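Guestbook entry posted to the wrong memorial page, can it be moved?

Posted by Heather Tuhiwai in Memorial Pages > Guestbook and Sharing

I signed the online guestbook for my uncle in April and picked the wrong person from the search results. There are 2 men with the same last name listed by the funeral home in Brususwood, and my message and photo went on the other family's page. I can see the entry but there is no delete button. The photo is of a tool set. Can it be moved, or do I have to write it again? 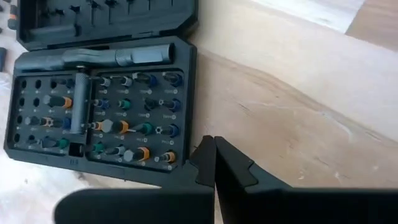 Ratchet screwdriver set, case open

I was not signed in when I posted. I did enter my email address.

Fernel
Entries can't be moved between pages. Each one is tied to the obituary it was submitted under. Removal works like this:

Open the confirmation email sent when the entry was approved. The link at the bottom opens the entry for editing and stays active for 90 days. Choose Withdraw. The text and any attached photo come off the page together.

If the link has expired, use Report Entry under the message and select "Posted to wrong page." Include the email address you used. The funeral home reviews these, and it can take up to seven days.

Copy your text before you withdraw it. It is not saved anywhere you can reach afterward.

Zekier
just call the funeral home, they took mine down the same afternoon

Phelan
Adding to Fernel's reply: check whether the guestbook on the correct page is still open before you withdraw the first entry. Some homes close it after a set period and leave the obituary up. If it is closed, the Share a Memory form will be grayed out, and the home has to reopen it from their side. Photos need to be uploaded again in either case.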